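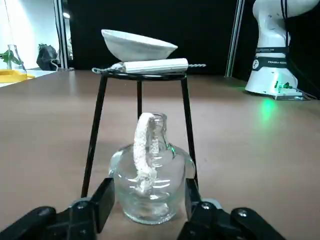
Plakanura Laboratory Supply — Heating and Evaporating

Tripod heating set, article 39

With this set a school or a small laboratory can heat a dish or a crucible over an open alcohol flame, in places where no gas is installed. It is the oldest set in our program and still the one we send out most often. All pieces can also be ordered single, please see the list further down.

What belongs to the set

1 tripod stand, black metal, with round top ring
1 pipe-clay triangle, white tubes on twisted wire
1 evaporating dish, white porcelain
1 alcohol lamp, clear glass
1 wick, white, thick quality
1 cap for the lamp (packed separately in a paper bag)

The fuel is not included. We do not ship alcohol.

The tripod

The three legs are thin and go outward from the ring, so the stand takes a little more room at the bottom than at the top. This gives a secure stand on a flat table. On an uneven table please turn the stand until it does not rock any more, and do not put paper under a leg. The black finish of the ring can change its color after the first heatings. This is normal and is no reason for a return.

The pipe-clay triangle

The triangle lies loose on the ring. It is made of ceramic tubes, and through the tubes runs a twisted wire whose ends stand out over the ring on the sides. Many customers ask us if they may cut these ends. We advise to leave them long: with the ends you can bend the triangle again into shape when it has become wide after much use. Take hold of the ends only when everything is cold.

The tubes are fired clay and they do not like a fall. If one tube has a crack, the triangle can still be used for light dishes, but we would change it. The triangles come to us from the workshop Mateos and we have them always in stock, in packs of 2 or of 9.

The evaporating dish

Shallow form with a wide rim, in white porcelain. The dish is for evaporating solutions slowly, for example salt water in the chemistry lesson. Fill it not more than half. When the liquid is nearly gone it can spit, and then one takes the flame away and lets the rest dry from the warmth of the dish.

A dish on a triangle can sit a little inclined. Before you pour in a liquid, move it until the rim is level. Do this with the empty dish, by hand, before the lamp is lit. After heating, use crucible tongs (not in the set, ask for the Darura tongs) and put the dish on a heat-proof mat, never directly on the tabletop or on a wet cloth. Porcelain can break from the sudden cold.

The alcohol lamp

The body is round and of thick glass, with a narrow neck. Through the clear glass you see how much fuel is left and how the wick lies inside. The wick comes longer than necessary. Let the lower part lie in the body of the lamp, and bring the upper end straight up out of the neck before you light it. A wick that hangs over the side of the neck gives a flame in the wrong place and heats the glass. When the upper end is burned black, cut it with scissors.

Fill the lamp to two thirds, with a small funnel, and wipe the outside dry. Never fill a burning or a hot lamp. To put out the flame set the cap over it, do not blow. Put the cap on also for storage, otherwise the alcohol goes into the air and the next class finds a dry lamp.

How to set up

Put the lamp between the legs of the tripod first without flame, and look if it stands below the middle of the triangle. Then take it out again, light it, and push it back slowly at the lower part of the body. Long hair is tied back and the safety glasses are on before this step — we write it also on the sheet in the box.

The bare tabletop is good enough for trying the arrangement. For working with flame we ask you to lay a heat-proof mat under the whole stand.

Cleaning

The dish can go in the dishwasher if no metal salts were in it. Tripod and triangle are only brushed dry. Old wicks go in the household waste when they are completely dried out.

Ordering

Single sets leave our store in Gronditz normally within 2 working days. For schools there is a carton of 30 sets, for which please write to us before, the carton is packed on order. Spare wicks are sold by the meter. In October, when many schools order together, the delivery can need one week longer.

Questions about the set and about spare parts are answered by Friederike Voß, in English or German.

Page last changed: 2018-02-19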